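Programs > Osdale Robotics Club > FAQ

Last updated: December

What is the club working on?
Teaching a pair of robot arms to fold laundry. It's our entry in the Milent student challenge.
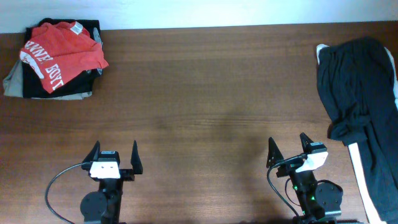 One parent wrote in to ask why the club picked laundry, when a sorting task would score sooner. Students voted for it. Cloth is harder - it never lies the same way twice.

Do I need experience?
No. New members start by driving the arms by hand.
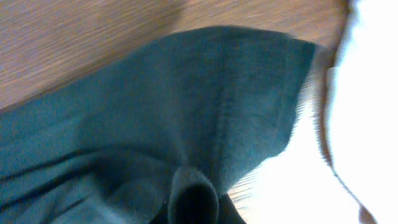
Dark teal fabric between the gripper fingers

How many practice runs do you need?
Our goal is 300 per garment type. The club log stands at 1,933 runs, failed ones included.

When do you meet?
Saturday in the Berkum building, side entrance. There are 17 places. 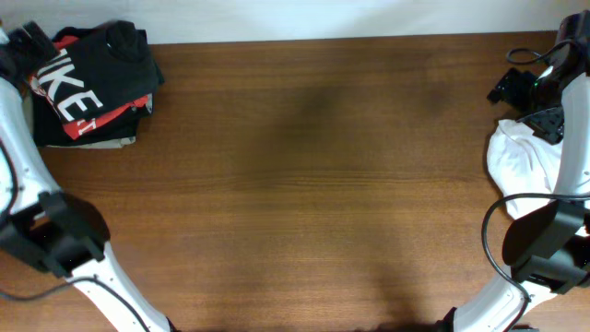 Clothes and Costs

Can I donate clothes?
Yes, clean ones. T-shirts and pants are most useful. Dark fabric is welcome too, as folds in it are hard to make out on the wrist cameras
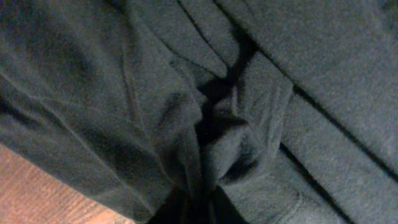

and students need practice with it before the challenge. Please empty the pockets. Club dues cover the rest.

Contact: Osdale Robotics Club front desk | © Osdale Robotics Club | Back to top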